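# Can I call out my council member's voting record in a letter to the editor without getting in trouble?

Asked by **Tania Majumder**, 2025-03-28

Ok so quick background. Our council member in Howlader campaigned on being "everyone's neighbor" and then in March voted against the language access money. Same meeting, made a remark about people who "should have learned by now." I was there, second row. It's on the recording too but the audio is bad at that part.

I want to write to the local paper (the Clukach Courier). Limit is 300 words. Questions:

1. Can I quote the remark if the minutes leave it out? Minutes just say "discussion followed"
2. Can I say she's prejudiced or do I have to say the remark was
3. Does the paper have to print it

I'm not a lawyer, not in a party, never wrote one of these. Want to send it tonight if I can. Thanks

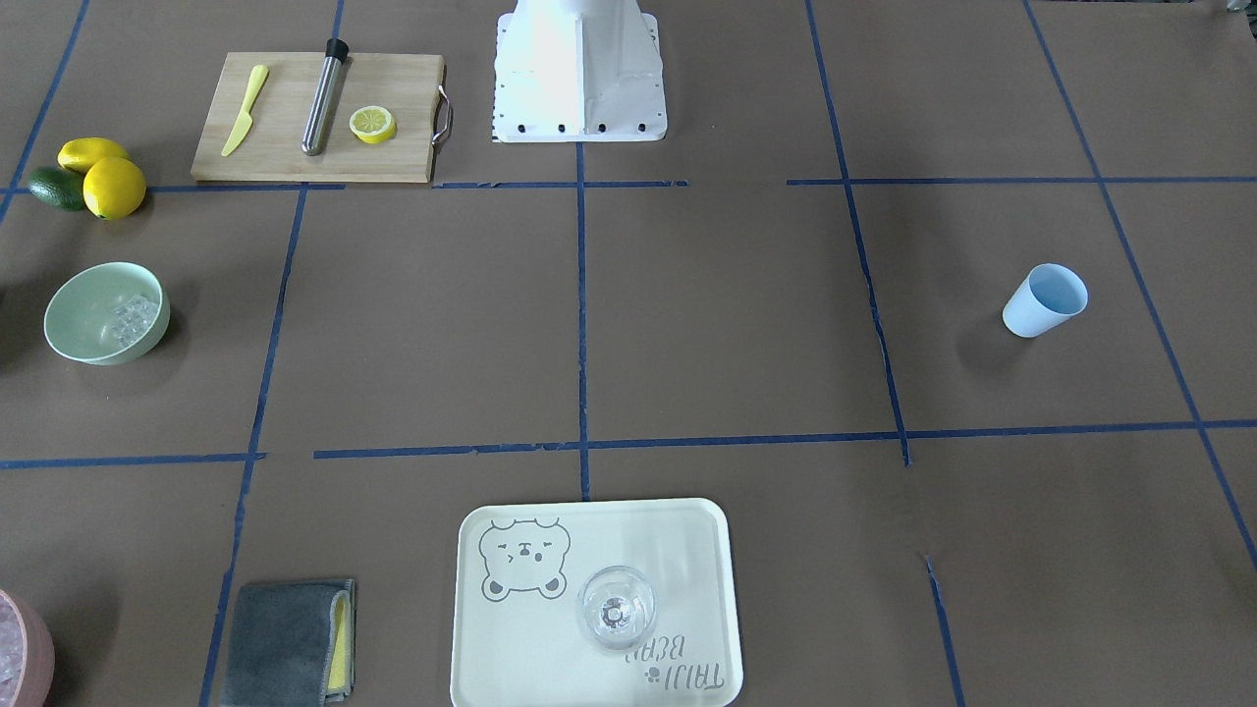

*Cutting board and kitchen things on the taped table.*

Edit: a couple people asked what the money was. $2,000 for interpreters at public hearings. That's it. That's the whole line item.

---

## Answer 1 (accepted)

I edited a letters page for 9 years, different state, so take the legal part as general info and not advice.

**Quoting her.** Yes you can quote something said out loud at a public meeting, minutes or no minutes. But get it word for word. Minutes are a summary, clerks leave stuff out all the time and mostly it isn't sinister. Go back to the recording with headphones and write down the timestamp. If you can't make out every word, only put quote marks around the part you can hear and paraphrase the rest. Put the timestamp in your cover note to the editor, they will check.

**Calling her prejudiced.** In the US, opinion about an elected official based on facts you lay out is pretty well protected. What gets people in trouble is a false statement of fact. So "she voted no and said X, and I think that shows contempt for immigrant families here" is fine at any paper I know. "She hates immigrants and has for years," an editor will cut it or bounce the whole letter. Stick with the vote and the remark. You have both, use them.
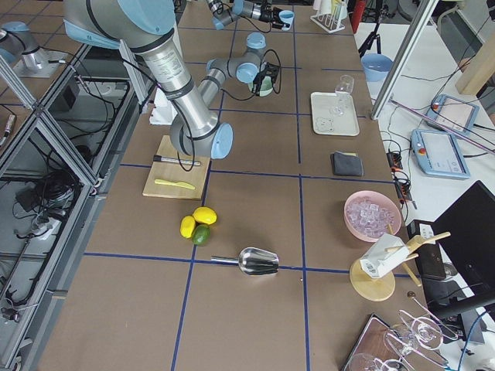
Order matters more than people think. Vote first, with the dollar amount, then the quote, then what you want her to do. Half the letters I got spent two paragraphs clearing their throat and then got trimmed from the bottom, so the actual ask was gone. If the ask is "reverse it at the next budget amendment" say that by the third sentence.

**Do they have to print it.** No. Private paper, they choose. They may edit for length too, so look at the policy on the letters page before you send. Include your full name, street address and a daytime phone. They'll call to confirm its you. Miss that call and it sits.

One more thing, keep it to this one vote. I know there's probably a list. Save the list.

---

## Answer 2

Agree with most of the above. Would add, send the same thing to the clerk as written public comment. Then it's in the record no matter what the paper does. In my town (Estex, so maybe different rules) written comment has to be in before the agenda closes and they don't remind you.

Also you can ask for the minutes to be corrected. Usually it takes a council member to move it, so find whoever voted yes and email them. Worked for us once. Didn't work the other time.

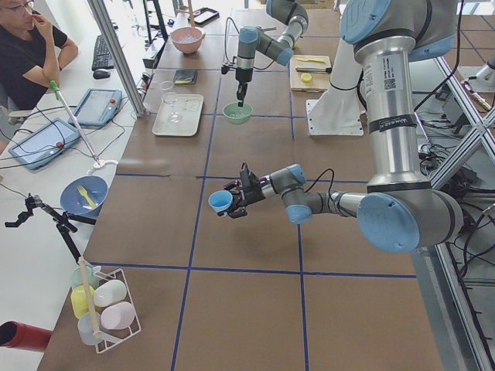

And don't post the draft on Facebook before the paper runs it, a lot of them won't take it once it's been published somewhere else. Ask me how I know.

— Estela Herrera

---

## Answer 3

just go to the meeting and say it to her face, 3 minutes at the mic. nobody under 60 reads the courier

> **Tania Majumder** replied: I'm doing both lol. Signed up for the next one. Got the timestamp, the first half of the quote is clear and the second half is mush so I'm paraphrasing like Answer 1 said. Letter is at 288 and I still havent cut the part about the yard signs

> **Estela Herrera** replied: cut the yard signs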